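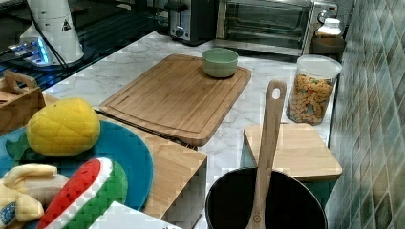
The Herkham kitchen, open day

Wulan Rondonuwu signed in at the front desk, wrote 2022-06-07 in the date column, and got a sticker with her name on it. The woman ahead of her had gone through already. That was Dagmar Kadlec, from the Wostden office, who had the same job Wulan had and had been at it nine years longer.

"They make you wait by the coats," Dagmar said. "Then Teguh comes and gives the speech."

Teguh Liem came and gave the speech. Herkham had built the kitchen in May. There would be 3 demonstrations, and visitors were asked to stay behind the tape and keep their voices down, which applied mostly to Dagmar.

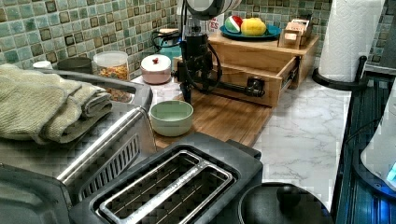 Wulan had come to decide whether her mother could live alone. It wasn't on the form. The form said she was there for Jelent, to look at purchasing, and she had a pen and a clipboard to go with it. She watched the drawer stand open with nothing in it and thought of the drawer by her mother's stove, where the rubber bands were, and the scissors, and the letters from the bank. Her mother would never keep one that bare. She wouldn't keep a plate on top of the cabinet either — she would say it was going to fall.

"How much?" Dagmar asked.

"We're not giving prices today," Teguh said.

"Four hundred a month," Dagmar said to Wulan. "I asked last time."

Areeba Marwat was at the desk with the laptop. She typed something and looked up at the arm, then typed again. Wulan asked her if it minded being watched.

"I do," Areeba said. "It's fine."

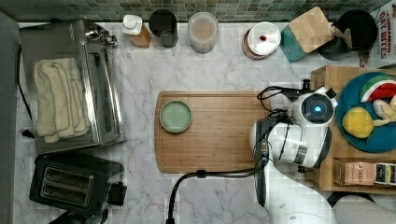

She had a mother too, she said, in another city, and two brothers who lived closer and didn't call. Wulan said she had no brothers. They both looked at the counter for a while.

Teguh asked if there were any questions. Dagmar had several. Wulan wrote "drawer" on her clipboard and underlined it, and when they were let out to the coats she called her mother, who was eating lunch and wanted to know what was wrong.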